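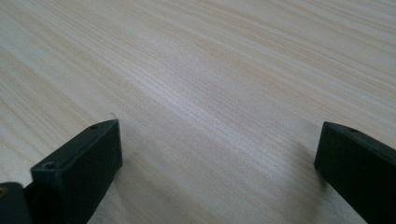

The Telton Table

Pale straight-grain top, smooth finish, made to order by Stosotura

Okay, so this is the one everybody asks me about! The Telton started as a table for my own kitchen. I wanted a top that was light and calm to look at, with plenty of room to spread out a project, and I couldn't find one I liked at a price I could live with. So I drew one up, built it, ate a lot of pancakes on it, and eventually put it in the Stosotura shop.

The top is the whole point of this table, so let me go on about it for a bit. I pick the boards for straight, close grain, and I lay them so the lines run the long way. What you get is a pale surface with cream and soft tan in it and a honey streak here and there. I don't stain it. I tried staining it once (a gray wash, very fashionable that January) and it looked like a dock.

Every top comes a little different. Some have more of the honey color toward one side, some stay nearly cream all the way over. If you have a strong preference, put it in the order notes and I'll set aside boards that lean your way. I can't match a phone picture exactly, but I'll get close.

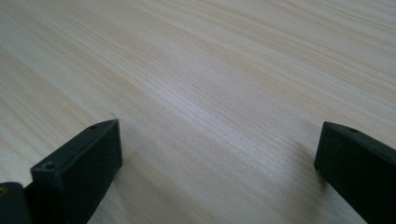
Telton top, pale streaks with a soft sheen through the middle.

About the finish

I use a clear coat from Griseo, put on thin, 2 coats, with a light sanding in between. It's smooth under your hand but it isn't a mirror. You'll get a whitish glow where light lands on it, and the color warms up again as you move away from that spot. Folks with a big window should expect the table to look different at breakfast than it does at supper. I love that about it, but if you want one flat even color all day long, you may be happier with a painted top, and I do make one (see the Arroyo, further down).

Day-to-day care is easy:

Wipe with a damp cloth, then a dry one.
A drop of dish soap is fine for grease.
Skip the scrubby side of the sponge, please!
Use a trivet for anything straight off the stove.
Mop up coffee and wine when you see them.

Small scratches can be rubbed out with the little finishing pad I tuck in the box. Go with the grain, slowly, and stop sooner than you think you should. For anything deeper, write to me first before you go at it with sandpaper. I've seen what a belt sander does to a nice tabletop in the hands of a hurried person (me, first apartment).

Sizes and ordering

The standard Telton is 30 inches wide, and you choose the length. I keep that width because it leaves space for plates on both sides and a serving dish in between, and it still goes through most doorways turned on its side. Measure your doorway anyway. Measure the stairs too, and that awkward corner on the landing.

The legs bolt on from underneath. Putting it together is a job for 2 people, mostly for the part where you flip it over. The wrench is included. Put a blanket down before you lay the top on the floor, snug all the bolts by hand first, then tighten them up once everything sits straight.

Lead time is 18 working days from the day you confirm your length. It can stretch when I'm waiting on boards, and I'll email you if that happens instead of leaving you to wonder. Rush orders I mostly say no to, because the coats need their time and I'd be up all night sniffing varnish. 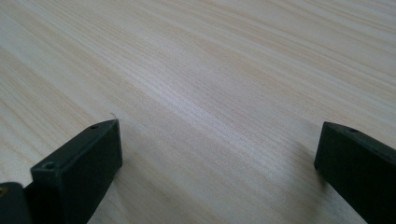 Fine tan lines and wider peach-brown bands, seen from low across the top.

What people use it for

Dinner, sure, but I hear from quilters and puzzle people almost as much. Dark fabric shows up beautifully against the pale wood, and it's a friendly surface for sorting beads or tiny screws as well. White thread is another story, so keep a dark mat handy if you sew with a lot of it. Bakers write to me too, and I always tell them the same thing: roll your dough on a board or a cloth. Flour is no trouble, but bench scrapers and my finish don't get along.

If you'd like to see the color in person before you buy, ask for a sample block. It's cut from the same boards and finished the same way, and you can carry it from room to room and hold it up next to your floor. Keep it as long as you like.

Goes with

Arroyo bench: same leg shape, painted or clear top, slides right under the Telton.
Arroyo side table: painted top, a smaller thing for lamps and mail.
Griseo touch-up kit: a small tin of the clear coat and a cloth.

Questions go to the shop inbox. I answer them in the evening after the saws are off, so give me a day.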